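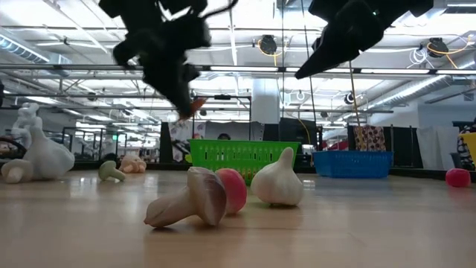
King oyster mushroom, pink ball, garlic. Green and blue baskets behind.

Play food: sort by kind or by colour?
Posted 30/09/2023 in Toy Storage

zinash_h
We've inherited a heap of toy vegetables from Dratmont and I'd like a system before they breed. My first thought was one basket per kind. Then I met the pinkish-red ball. Is it a tomato? A radish? A ball? It's snuggled up to the mushroom as if it belongs, so I'm no help.

parsnip44
It's a ball. Put it with the balls.

zinash_h
We don't have balls, parsnip. We have produce.

Amanuel T
Colour, every time. Kids under four don't care that garlic is an allium. White things in one basket, orange and red in another, done by lunch. I did 250 pieces that way in March and my marriage survived.

parsnip44
And the brown mushrooms go where, Amanuel? With the white mushrooms, or off in their own brown basket, which she hasn't got?

Amanuel T
Brown is a dark white.

parsnip44
I'm going to lie down.

zinash_h
Progress, of a sort. I seem to have used both systems at once.

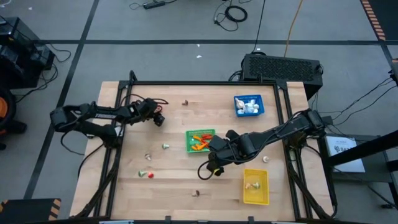

Blue for the white stuff, green for the orange and red, yellow to be decided.

gumboot_lid
Is that garlic in the blue one or mushrooms? I've zoomed in and I'd believe either.

zinash_h
Welcome to my weekend. The king oyster at least has the decency to look like itself.

gumboot_lid
The green one looks great, though – carrots and peppers are a perfectly sensible couple, they go in the same stir-fry. I'd leave that alone and make yellow the mushroom basket. Any colour of mushroom, no exceptions. You've still got plenty lying loose on the wood to fill it.

Amanuel T
What about the green-and-white one?

gumboot_lid
Any colour, I said.

parsnip44
Finally, an adult. I still say the ball is a ball.

zinash_h
Going with gumboot's version. The ball can go in with the carrots until someone's kid tells me what it is.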